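Curnirgate laundry notes - README

Hi, and thanks for opening this before opening the folder. I'm Frøydis Holmgren and I look after the Curnirgate notes, a small collection about how ordinary washing gets from the machine to the shelf. It began as a text file I kept for myself in January and then Birger Grønli asked if he could add his, and now we're up to 200 entries, so it needed a proper front page.

What's in the folder

Each entry is one garment and one trip through the laundry corner. There's a short text note, and a few entries have a picture. The notes say what the garment was, what the fabric felt like, where it got put down between steps, and how it ended up (folded, hung, rolled, or dumped on a bed, which is a real category, and a popular one in my house!).

The fields are:

garment - plain words, "sweater" or "pillowcase", no brand
color - what you'd call it out loud
fabric - a guess is fine, but write "guess" after it
resting place - tray, chair, machine top, floor, other
finish - folded, hung, rolled, dumped
remarks - anything you like

Leave a field blank if you don't know. Please don't type "n/a", because Doina Krasniqi's sorting sheet reads that as a garment and we had a whole pile of n/a's filed next to the nightgowns.

How we sort

Darks first, always. I know people have feelings about this. Ylva Brekke sorts by weight and sent me a long and pretty convincing note about it, so her entries carry a "W" in the remarks and you can filter on that if you want to compare. Socks are in their own file, and pairs count as one entry. A sock with no partner goes in too, just write "single" and move on.

Resting places

I added this field late and it's turned into my favorite. Before that I only cared about the finish, and I was losing the part where a shirt spends half the evening on top of something. The chair is the big one for me - it's the right height, so I don't have to bend down to the floor for every piece. Some 60 of the older entries have nothing here and I'm slowly filling them in from memory. 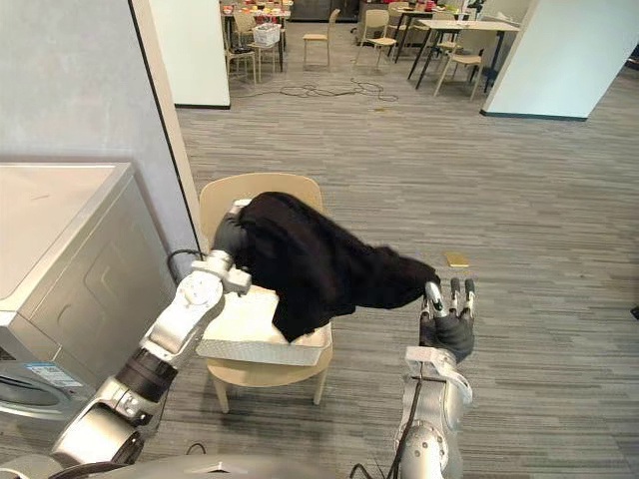 Dark knits and fleecy stuff are the hardest things to write up, and I'd love more of them. A T-shirt more or less tells you where its shoulders are, but with something soft and black you can be holding both ends and still not know which bit is a sleeve. The one over the white tray on the chair is a good case: a thick bunch at one side, a thin twisted strip at the other, wrinkles all over. For a piece like that I put "knit or fleece, guess" under fabric and "tray" under resting place (the tray wins over the chair if there's one on it), and I leave the finish blank until I have it.

Known problems

Colors drift between navy and black depending on who's typing. Sølve Söderlund writes "dark" for everything and I've given up. There are 3 entries called "thing".

Sending me more

Drop a text file in the Hirkham folder with your first name on it and I'll merge it when I get a quiet evening. Towels are welcome, but check the towel file first - we have a lot of towels.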